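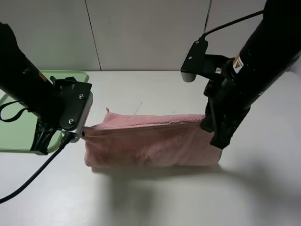
Fig. 1. Pink terry towel held at both ends over the table.

How Long Does a Towel Stay Wet? Drying time and fabric type in a shared laundry room
Macarena Nieto
Household Materials, final project report
3/20/08

Why I picked this

My building has one dryer for the whole floor and it is broken a lot. So people hang things. Towels over doors, towels over the radiator, towels over other people's towels. Some dry overnight and some smell like a pond by the next evening. I wanted to know how much of that is the fabric and how much is just how you hang it. Original plan was to do sheets too but no time, and sheets are a pain to weigh.

Background

Terry cloth is a woven fabric with loops sticking out of it. The loops are what soak up the water, more loops and longer loops means more surface, so more water held. Same thing makes it slow to dry. Waffle weave has no loops, it has raised squares, and air can get in between. Flat weave (like a dish towel) is just flat. Microfiber is polyester mostly and the fibers themselves don't take in much water, it sits in the gaps between them.

Cotton is different, the fiber itself takes water in. That last bit of water is the hard part to get out, which is why a cotton towel can feel nearly dry for hours and still weigh more than it should.

Drying depends on air temperature, how humid the room already is, air moving, and how much of the cloth is touching air. A folded towel has half its surface touching itself.

What I used

Four kinds of towel: cotton terry, cotton waffle, cotton flat weave, microfiber. Bought the cotton ones at the Birkberg outlet on the same day. The microfiber one was from my car, washed twice first. They were not all the same size so I cut them down and hemmed the edges by hand (badly). Kitchen scale, reads to the gram. Plastic bucket. A clothesline across the laundry room on the Skutholm side, where there's a window. A cheap dial thermometer with a humidity needle on it which I don't totally trust.

Method

1. Weigh towel dry. Write it down.
2. Put in bucket with 1000 ml of tap water, push down, leave 7 minutes.
3. Lift out, let drip over the bucket until it stops running, then wring by hand. Same person wrings every time (me).
4. Weigh wet.
5. Hang. Weigh again every hour until bedtime, then once in the morning.
6. Call it dry when the weight is back within a couple grams of the start.

Three ways of hanging: folded in half over the line, pinned flat by one edge, and bunched on a hook. Window closed for all of the main runs. I did one extra set with the window open becuase my roommate kept opening it anyway.

Total 17 runs that I kept. A few more I threw out, see Problems.

Results

Terry held the most water by far, no surprise. Wrung as hard as I could it still came out at more than double its dry weight. Flat weave held the least out of the cottons. Microfiber held a lot going in but gave most of it up in the wringing, so it started the drying part way ahead.

Order of drying, pinned flat, fastest to slowest: microfiber, flat weave, waffle, terry. Same order folded over the line. On the hook the waffle and the flat weave switched places in one run and I don't know why, the flat one may have been stuck together in the middle.

Hanging mattered more than I thought. Terry on the hook was still damp in the morning every single time. Terry pinned flat was dry in the morning every time except one, and that was the rainy night when the needle on the humidity thing was at 62 when I went to bed. The difference between hook and flat for the same terry towel was bigger than the difference between terry and waffle both pinned flat. That is probably the main result of this whole project.

Window open: faster for everything. Only did it once per towel so I'm not putting it in the table.

The weight curve drops fast then flattens out. The first few hours are nearly a straight line, then it bends. Cotton bends early and has a long tail. Microfiber barely has a tail.

Problems

Somebody took two towels down and put them on the floor. Runs thrown out.

Wringing by hand is not the same every time even with the same person. My hands got tired. Tkachuk, in my lab section, suggested rolling the wet towel in a dry one and standing on it, I tried that at the end and it did look more even but it was too late to redo everything.

Weighing every hour means taking it off the line and handling it, which moves air around. Small effect I think.

Cutting the towels changed the edges. Hems dry slower than the rest, you can feel it.

No smell data. I wanted a smell score but couldn't get anyone to agree to smell towels.

If I did it again

Do it in July as well, when the heat is off and the air is sticky. Use the roll and stand method from the start. Use towels that come the same size. Try a wool one. Also the bath mats in the Sulach catalog claim quick drying and it would be good to check that, they cost too much for this budget.

Conclusions

Pin it flat, one layer. If it has to go on a hook use a waffle one or a thin one. Thick terry on a hook overnight in a closed room did not dry in any of my runs.

Raw weights are in the notebook, handed in seperately.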